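Living with the machine: workshop and kitchen tips from the Pamholm site

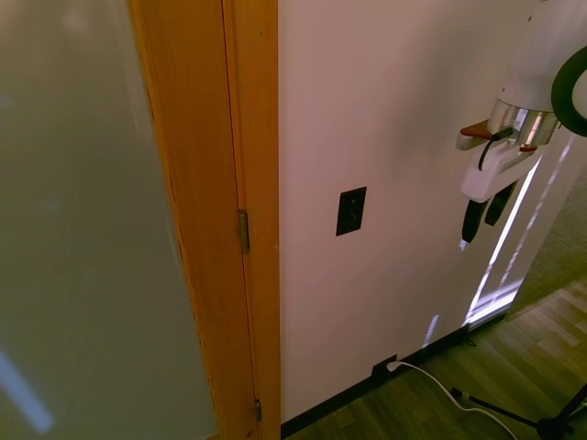
Most of these came out of the first winter after the arms went in, when everyone at Pamholm had to find out what changes when a robot does part of the work. They are written for people who clean, cook, pack and mend in the same building as one. If you only have a small unit on loan, most of it still applies.

Before the shift

Walk the floor before you switch anything on. Look for cables, offcuts, wet patches and anything that has been left leaning. A person steps over a broom without thinking. The arm on a moving base will stop dead for it, and then you spend ten minutes talking it back to its start position.

Run power leads along the wall where you can. Where a lead has to cross a walkway, put a flat cover over it, and take the cover up once a week to sweep underneath. Grit collects there and wears through the sheath.

Check the plug as well as the lead. We had two stoppages in November that were put down to software, and both were a plug that had worked halfway out of the socket. Push it home with the switch off.

Stands and tripods get kicked. Mark where the feet go with tape, one colour for each stand, and write the date on the tape. When somebody knocks a stand you can put it back in a few seconds. Without the marks it is a full set-up again and the morning is gone.

Doors

Doors cause more trouble than anything else. Decide at the start of each shift whether a door is to be open or shut and leave it that way. Half open is the worst. If it must stay open, use a proper hook or a heavy wedge.

Oil the hinges every couple of months. One drop at the top of each pin, work the door back and forth, wipe off what runs down. For brass, use a dry cloth afterwards and keep metal polish off the wood, where it leaves a white line that is hard to shift.

Frosted glass shows greasy fingers more than clear glass does. Warm water with a little washing-up liquid, then a clean cloth, then a dry one. Work from the top. Don't use anything gritty on the rough side. Door handles on the arm's route get wiped twice a day here, as a greasy handle is one of the things it can't manage.

Light

Sun through a window moves across a wall all day, and a bright stripe where there was none at eight o'clock can put a camera off. Net curtain or tracing paper over the pane is enough. Full blackout makes the room miserable for the people in it, and Felicja Wasilewska, our kitchen supervisor, had it taken down after a day and a half.

Shiny worktops do the same thing. A matt cutting mat under the job helps. In the kitchen we turn the steel trays upside down until they are wanted.

Floors

Wood-look laminate wants a damp mop, well wrung. Water left standing gets into the joints and lifts them, and then the wheels catch. Carpet and hard floor need different speeds, so slow the base down well before the join. Ours is set to crawl over the last metre.

Sweep along the skirting with a hand brush. The big broom misses the corner and the dust ends up in the wheels.

Cleaning the gripper

Switch off, wait for it to settle, then clean. Use a soft cloth, barely damp, and do the fingertips last. Flour is the main problem on the bakery side and sawdust in the workshop. A dry paintbrush gets both out of the joints. Never use an air line, which drives the dust further in.

Look at the cables while you are there. A loop should hang freely and have enough slack for the full turn of the wrist. If it has started to go shiny in one place it is rubbing. Report it that day.

Fingertips wear. The Sendora pads we use are changed at 1622 cycles by the book, but if the arm starts dropping jars at 1109, change them at 1109 and write it on the sheet.

Who does what

The part people worried about was jobs, so I will put down what happened. Nobody at Pamholm was let go. The lifting of full trays went to the arm, nearly 80 a shift, and the two people who used to do it were moved to checking and labelling. One liked the change and one didn't, and went back to the stores in the spring.

There is less carrying and more standing still. Put a rubber mat where people stand to watch the line, and a tall stool beside it. We should have bought both at the start. Sore backs turned into sore feet within a month.

Swap round every hour. Watching a machine do the same thing is more tiring than doing it, and people miss faults after about fifty minutes. Bartosz Stępień drew up the rota on the back of a Vernard delivery note and we still use that pattern: watch, pack, clean, break.

Let everyone learn the restart. For the first few weeks only the fitter knew it, so each small stop meant six people waiting for one. Now the steps are on a card, in large print, in English and Polish, at eye level by the main switch.

Keep a pencil and a notebook on a string next to the machine. Write down each stop, the time and what you did. Don't tidy up the wording. "Stuck at door again" is a useful note if it appears nine times.

Talk over what's in the notebook at the end of the week with a cup of tea, and pick one thing to put right. The net curtain came out of one of those, and so did the tape on the floor.

Small things

Tie back long apron strings. Sleeves above the elbow or buttoned at the wrist.

Keep a spare set of fingertips in a jam jar with the lid on, labelled.

Don't hang tea towels on the arm when it is parked.

Old Ayala flour tubs make good bins for used wipes. Cut a slot in the lid.

If you move a bench, tell the next shift in writing, even if it has only gone over by a hand's width.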